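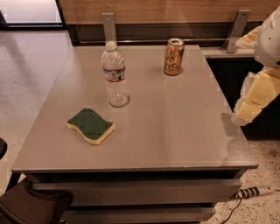

Carwood Robotics Module
Handout 9: Picking among mixed household objects
Module lead: Precious Buthelezi

1. Purpose

This session covers grasp choice where objects of different stiffness share one work surface. The set for this unit is a plastic bottle, a drinks can and a kitchen sponge. Students should have read Handout 8 on frames and joint limits before attending.

2. Object properties

Bottle: clear, ridged, thin-walled. It deforms under light side load and tips if pushed well above its centre of mass. Clear plastic gives poor depth readings, so take the position from the label or the cap.

Can: rigid along its axis, weak at the side wall. Reflections shift as the arm moves. Do not rely on a single colour threshold.

Sponge: low, soft and curved in outline. Tipping is not a concern. The usual fault is a finger striking the table before it reaches the foam.

3. Approach

Plan in two stages: a pre-grasp pose clear of all objects, then a straight move at reduced speed. For upright objects the approach is from the side, with the wrist close to horizontal. Check the full length of the arm against neighbouring objects — most collisions in last term's logs involved the wrist housing and not the fingers. 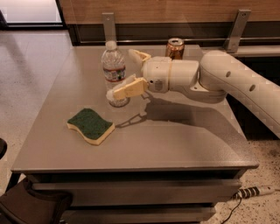
First contact with one finger is acceptable provided the object does not slide. If it does, stop, back off along the approach line and correct the lateral offset before closing. Do not close harder to make up for a poor position.

4. Trials

Each pair completes 15 attempts per object using the Jakov planner with default settings. Record the start pose, the point of first contact and the result (held, slipped, tipped, missed). An attempt halted by the operator counts as missed.

The Lachance data set from the previous cohort holds 204 attempts and may be used for comparison. Its sponge trials used an older finger pad and should be reported separately.

5. Submission

Upload the log and a two-page note to the module folder by 17:00 on the last teaching day in December. Pairs entering Bemisport should also attach their planner settings.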